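Flaking white tabletop on a kids' brick table — repaint or cover?

Olga Montoya
232 views
The white coating on our play table is chipping and has pink and green stains that won't wash off. The kids sort toy bricks on it every day. Can I just paint over it?

Wendt11
Paint won't hold on a loose surface. Scrape the flakes, sand it, wipe off the dust, then prime and put on 2 thin coats. Find out what the old coating is before you sand.

formont_k
I'd cover it. Ours looked much the same by September, with bare patches all over.
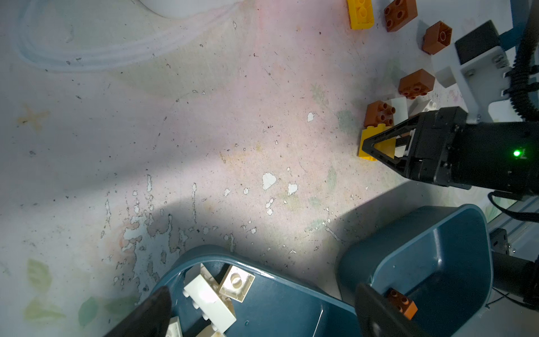 A vinyl mat cut to size took me an evening — scrape the high spots first or they show through. Keep the bins on top of the mat so the corners stay down.

Truditz
Just get a new top.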